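Warum das Tischdecken in die Robotik-AG gehört

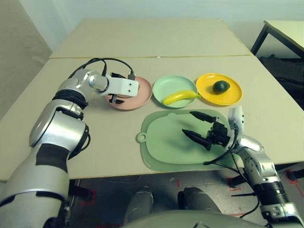 Zwei Arme, drei Teller, ein Schneidebrett: die Aufgabe der AG Furkus. Die Banane ist aus Spielzeug.

In unserer AG wird zurzeit Obst auf Teller gelegt. Manche Eltern finden das zu wenig. Andere Schulen fahren zu Wettbewerben, im Dezember auch wieder nach Prumbridge, und bringen Pokale mit. Ich halte die Teller trotzdem für die bessere Aufgabe.

Wer für einen Wettbewerb baut, baut für eine einzige Strecke. Nach 40 Probeläufen kennt die Gruppe jede Kante der Matte, und am Ende wird nur noch an Zahlen gedreht. Ein Teller verrutscht. Eine Banane liegt jedes Mal etwas anders, und der Greifer muss trotzdem an die richtige Stelle. Dafür müssen die Schüler überlegen, was der linke Arm tut, während der rechte wartet — und wer im Programm Vorrang hat.

Ataberk Çınar, der die AG mit mir leitet, würde gern beides machen. Dafür fehlt uns die Zeit. Eine Wettbewerbssaison kostet uns außerdem rund 500 Euro an Startgeld und Fahrten, und davon haben fünf Schüler etwas. Der Tisch steht allen offen.

Über den Antrag für das nächste Schuljahr wird bald entschieden. Ich werde für den Tisch stimmen.

8. Juni 2019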